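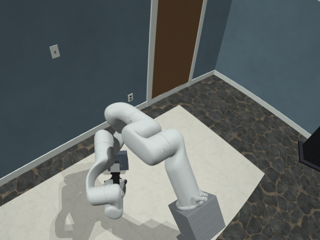
I've been arguing with people about simulated robot data for most of this year, so I figured I'd write the argument down once and point everyone at it. My position, in short: I think we've been spending our effort on the wrong half of the simulator. We keep polishing the physics, and the part that bites us is how boring our rooms are.

Some background on where I'm coming from. I work on a small manipulation project called Setwood. We train arms to do dull things – pick up a block, carry it somewhere, put it down, push a drawer shut. Nearly all of the training happens in rendered rooms, and then we take what comes out and run it on a real arm in the lab and see how badly it embarrasses us. In April it embarrassed us a lot. We had a policy that looked wonderful in sim, and on the real bench it reached for the block as if it had been told about blocks over a bad phone line.

Now, the usual response to that is to go fix the contact model. And look, I get it! Contact is hard, friction is a mess, gripper pads squish in ways no solver likes. Nicanor Cabral, who wrote most of our physics setup, spent a good few weeks tuning finger friction and joint damping, and his plots got lovelier every time I walked past his desk. The real-world score barely moved. He was more annoyed about this than I was, and I was pretty annoyed.

What moved it was rooms. Mercy Odera had been building a thing called Quiroga on the side, a generator that throws together a different room for every training episode. Different wall paint, different flooring, a rug or no rug, a door in one place or another, light switches, outlets, baseboards, some bit of furniture off to the side. The arm and the task stay exactly the same. The camera wanders too, so sometimes you get the whole arm and sometimes its elbow is hogging the view. None of it has anything to do with picking up a block, which was my objection when she showed it to me. I believe my exact words were "who cares about the outlet." I've been reminded of those words.

Here's the comparison we ended up running. One policy trained in 16 rooms that we'd made by hand and were fairly proud of. The other trained in 651 generated rooms that, frankly, no interior decorator would sign off on. Same number of episodes for each, same network, same physics (the untuned version, to Nicanor's great sorrow). Then we put both on the real arm. The generated-room policy won, and it won by enough that we stopped the test to check whether we'd swapped the labels. We hadn't.

We also ran 325 of the generated rooms, half the set minus the odd one, and that policy landed closer to the full set than to the handmade one. So there's a curve, and it flattens, and I'd love to tell you where but we only have those points on it. Somebody with more compute than us should fill it in.

So why does a rug matter? My best guess is shadows and edges. An arm throws a big blocky shadow on whatever's under it, and that shadow looks quite different on a pale rug than it does on dark stone. If your policy has only seen one floor, it's going to learn the shadow along with the arm, and it may lean on it to work out how high the gripper is. Change the floor and you've taken away a cue it was quietly relying on. The gripper's the same story. Ours is light gray with dark parts, the arm is white, and against the wrong wall a bright link and a bright wall run together. A policy that's met plenty of walls has had to find some other way of telling where its own wrist is.

I should be fair to the other side, and the other side at our place is Esko Toivonen, who thinks I'm overselling this. His complaint is that our tasks are easy on contact. A block is a forgiving object. You close the fingers, it's in there, off you go. Try threading a cable or seating a connector and he says all the pretty wallpaper in the world won't save you from bad friction. I think he's right about connectors! I'd be shocked if room variety helped much with the last couple of millimeters of an insertion. But an awful lot of what people want from these arms, at least in the places that call us, is closer to the block than the connector. And even the connector job starts with finding the connector.

His second complaint is better, and I don't have a full answer to it. He says we may have simply picked bad rooms the first time. Sixteen rooms built by the same three people will all look like rooms those three people would build. Ours did lean heavily toward white walls and gray floors, the way labs do. Maybe sixteen really well-chosen rooms would do as well as hundreds of random ones. Aldana Saavedra is trying to test that now by picking small sets that are as unlike each other as possible, using distances between image features. I'm curious, and I've got a lunch riding on it. But notice that even if Esko wins, he wins on an argument about rooms. The friction plots still aren't in it.

There's a snobbery problem here too, and I include myself. Physics feels like real work. You've got equations, you've got units, you can put a measured curve next to a simulated curve and everyone nods. Making the floor a different color feels like arts and crafts. When Mercy wrote Quiroga up for our internal review, one of the comments that came back was that it was "mostly assets." Well, yes. It's mostly assets, and it did more for the real arm than anything else we tried since the spring. I don't see that comment on papers that add a term to a contact solver and gain a hair on a benchmark.

Randomizing textures isn't new, of course, and I'm not claiming it is. People have been slapping wild checkerboards on simulated tables for years. Where I part ways with a lot of that work is on how wild. We did try the full circus version, with every surface a random pattern, and it trained slower and ended up worse than the plausible rooms on our setup. Gervasio Ibarra ran that one twice to be sure, with 2 seeds each time, which isn't enough seeds and he'd be the first to say so. My hunch is that a room with a door and baseboards and a floor that looks like a floor keeps the general layout of the world intact – walls meet at corners, light comes from somewhere – and the policy gets to use all that. In a checkerboard nightmare there's nothing worth holding onto.

What would I like people to do with this? Mostly, report your rooms. I read a lot of sim-to-real papers and I can usually find the solver step size, but I often can't find out how many different backgrounds the thing was trained against, or whether the camera moved. Put that number in the table. If it's one, say one. I went back through our own older reports at Pilmont, where I worked before this, and we hadn't written it down in a single one of them, so I'm in no position to be smug.

And if you're a small group deciding where the next month goes, I'd try the dumb thing first. Get a room generator going, even a rough one, before anyone opens the friction settings. Bremard, the renderer we use, is neither the fastest nor the prettiest, and it was fine. The shadows need to be roughly believable and the light needs to change from room to room. Beyond that I haven't seen fancier rendering buy us much, though we've tested that part the least, and Mercy thinks soft shadows matter more than I do.

We're moving on to drawers and cabinet doors next, where the handle can be just about any shape and the hinge is going to fight back a little. That's closer to Esko's territory. He's already asked me to put my prediction in writing, so, October 2024: rooms help with finding the handle, physics helps with the pull, and we'll fail more often on the finding.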